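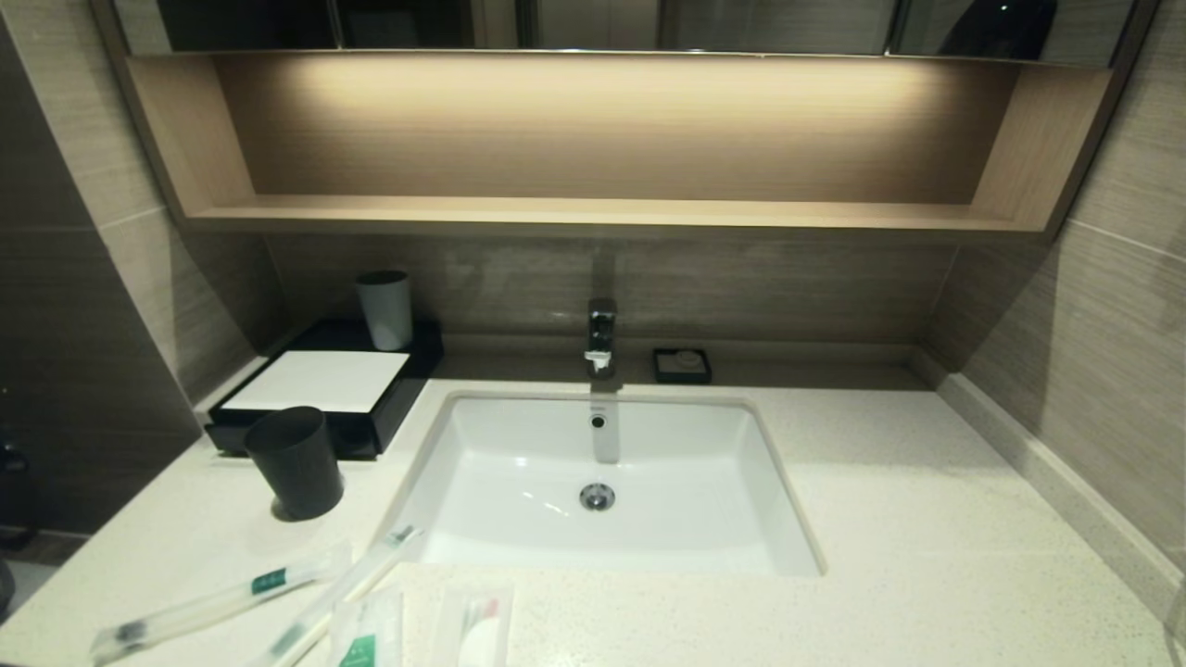 Un lavabo, un savon tout rond, des brosses à dents dans leur emballage : facile à ranger ? Pour un robot, pas tant que ça !

Les robots savent-ils ranger la salle de bains ?

Tu as sûrement déjà entendu un adulte soupirer : « Ah, si seulement un robot pouvait faire le ménage à ma place ! » Et peut-être que toi aussi, un soir où il fallait ranger tes affaires (et où tu avais bien mieux à faire), tu as rêvé d'une machine très polie qui s'en occuperait. Alors, est-ce pour bientôt ?

Commençons par ce que les machines font déjà bien. Le lave-linge tourne, le lave-vaisselle frotte, et il existe des aspirateurs qui se promènent tout seuls sur le sol. Chacun a son métier et n'en change jamais : demande donc à un lave-linge de plier une chaussette !

Ranger le bord d'un lavabo, c'est une autre histoire. Regarde les brosses à dents, dans leur plastique transparent. Tes yeux les trouvent tout de suite, mais une caméra peut se tromper, parce que la lumière traverse le plastique ou rebondit dessus. Le lavabo brille, le robinet aussi, et un reflet peut ressembler à un objet. Quant au gobelet foncé, il faut le serrer assez pour qu'il ne tombe pas, mais pas trop fort – tu fais ce réglage avec tes doigts sans même y penser.

Et le savon ? Sec, il se laisse attraper. Mouillé, il file comme un poisson, et même toi, tu le fais tomber de temps en temps, avoue !

Hadiza Danladi apprend à des robots à remettre en ordre des salles de bains, dans l'atelier Botadetti. Un vendredi, elle a demandé à l'un d'eux de poser 10 gobelets sur un plateau. Il en a posé 9, très lentement, et le dernier a roulé par terre. « J'étais quand même drôlement contente, raconte-t-elle. Le mois d'avant, il en posait quatre ! »

Alors, pas encore de robot qui fasse tout dans la maison, mais des robots qui s'entraînent et recommencent, un peu comme toi quand tu as appris à lacer tes chaussures. En attendant, ton gobelet et ta brosse à dents comptent sur toi.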